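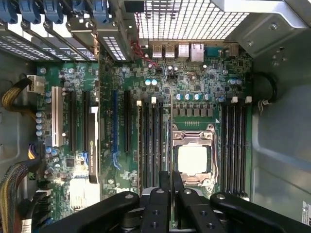
Processor socket and memory slots on a workstation motherboard.

Clurex Opens Enrollment for Night Waking Diary Study

GESTBRIDGE, July 26, 2020 -- Clurex will begin enrolling adult students in August for a diary study of night waking and next-day headache. The study is open to part-time and full-time students who live with at least one child under 12.

Enrollment is limited to 328 participants. Each participant will complete a paper or online diary twice a day for 20 days. The morning entry records bedtime, time and length of each waking, and whether the waking was started by a child. The evening entry records headache onset, severity on a four-point scale, nausea, caffeine, and any medicine taken. Missed entries may be filled in until noon the next day and are marked as late.

The diary form was tested by 83 students in a pilot run. Following the pilot, 2 questions on screen use were removed and the nausea question was split from the severity scale.

Participants will not be asked to change their sleep habits, medicines, or class schedules. The diary does not provide a diagnosis -- students with severe or sudden headache should contact a doctor.

Data will be stored without names in Prunuseck, the Clurex records system. Analysis will be carried out by Chornovol, an independent statistics firm.

Enrollment forms are available from the Clurex office in Gestbridge.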